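Comparing two gripper fingertips in simulation before you order either

Abílio Marinho, Stondach test notes
October 24, 2018

These notes set out how we compare parallel gripper fingers in simulation on the Trivberg bench model. The procedure assumes that you already have an arm model with working joint control, a finger mesh for each candidate, and a physics engine that reports contact forces per body. It does not assume any particular simulator.

The comparison is between a flat finger and a wedge finger with a bevelled inner face. The task is to take a marker pen from the table and bring it upright to a rack. A marker is a demanding part for a two-finger gripper: it is round, it rolls, and its cap is wider than people remember when they set the opening width.

1. Fix everything except the finger

Load the arm, the table and the rack, then save the state. Every run starts from this saved state. If you change the rack position halfway through, the earlier runs must be thrown away, so decide on the layout first and write the coordinates into the run file. Leave enough clear table between the rack and the arm for the wrist to turn without the forearm coming near the rack.

Keep the controller gains the same for both fingers. It is tempting to tune them for each one, and the result is then a comparison of two tunings. Levente Hegedűs maintains the Khamphan controller profile we use; take the stock profile and leave it alone until step 5.

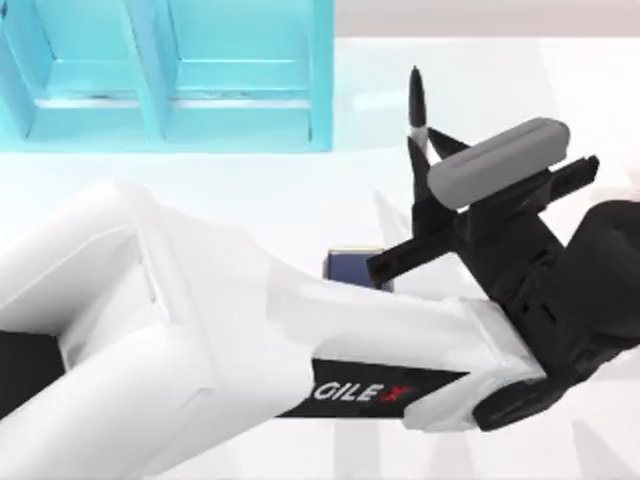

Does the arm model matter if only the fingers are being compared?
It matters less than the wrist does. Any arm that can reach the pick and place poses without passing near a singularity will give usable results, but the mass and stiffness of the wrist affect how the fingers settle on the part.

2. Set the contact properties

Friction is the value most likely to spoil the comparison. Use one friction coefficient for the finger pads in both models, and another for the table and rack. Do not copy the default. Defaults are often set high so that demonstrations look stable, and a high value hides the difference between a good fingertip and a poor one.

Check the collision meshes as well as the visual ones. A wedge finger is often imported with a convex hull that fills in any hollow behind the bevel. The finger looks correct on screen and collides like a block. Switch on the collision view, close the fingers on nothing, and compare the gap with the drawing.

Set the physics rate to 800 Hz. We started at a lower rate and the marker crept downwards in the grip during long holds. Some of that creep was real slip and some was solver error, and the two could not be separated in the log.

3. Program the grasp

Write the grasp as four separate moves: approach, close, lift, hold. Log them separately too. A single success flag for the whole pick does not tell you which part of it a finger is bad at.

Approach with the fingers open and the closing direction square to the marker axis. Close until the force reading reaches the set limit on both fingers, then wait for it to settle. If one finger touches well before the other, the marker is off centre and will be pushed along the table or tilted. Record the delay between the two contacts. With a flat finger this delay is easy to read; the wedge finger tends to give a double peak, and you should take the first one.

For an upright hold, grip on the straight barrel below the cap. The cap tapers, and fingers closed on a taper push the part out along its axis.

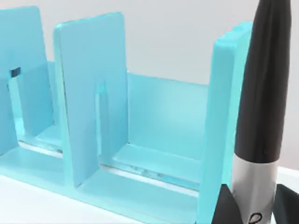
Close camera, marker held upright by the barrel, rack alongside.

4. Run the batch

We run 160 picks per finger, with small random offsets to the starting position of the marker. Use the same random seed for both batches so that each offset is tried with each finger. Run them headless if you can. The cameras cost more time than the physics does, and for this step you need pictures only from the failed picks.

Save the following for each pick:

Time between first and second finger contact
Peak force at each finger
Slip along the marker axis during the hold
Tilt of the marker at the end of the lift
Whether the marker or the gripper touched the rack

The last item needs a contact filter on the rack. Without one, a light brush against a divider goes unnoticed, and on real hardware the same brush can shift the rack and upset every place move that follows it.

5. Check the view from the wrist camera

If the finished cell will use a wrist camera, the fingertip shape also decides how much of the picture the camera loses. Step through the approach with the camera on and look at how much of the target is covered at each stage. A wedge covers less at the tip and more at the root. Do this with the exposure fixed. White tables wash out easily under simulated light, and a pale part on a pale surface can drop below the detector threshold.

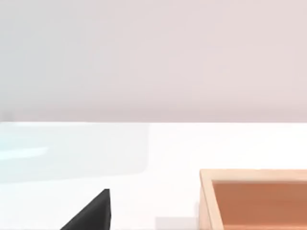
Turn the light intensity down before you touch the detector settings. Raising the sensitivity of the detector to make up for a washed-out table gives false finds on shadows, and these then appear in the log as failed grasps, which counts against the finger for something it did not do.

Once the lighting is settled, repeat a short batch with the camera in the loop. Only at this stage should you try a second controller profile, and both fingers must be run with it.

6. Read the results

Compare slip and tilt first, contact delay second. Peak force is mostly a check that the limit was obeyed. In our batches the wedge finger gave less tilt when the marker started off centre and more slip during the hold. The flat finger did the reverse. We kept the flat finger for the rack task, where slip spoils the release height, and passed the wedge to the Fustley cell, which picks small parts out of a tray and needs the narrow tip.

Simulated slip should be treated as a ranking and nothing more. Our pad material has not yet been measured against the friction value in the model -- the test is planned for April -- and until then the distances in the log should not be quoted in a specification.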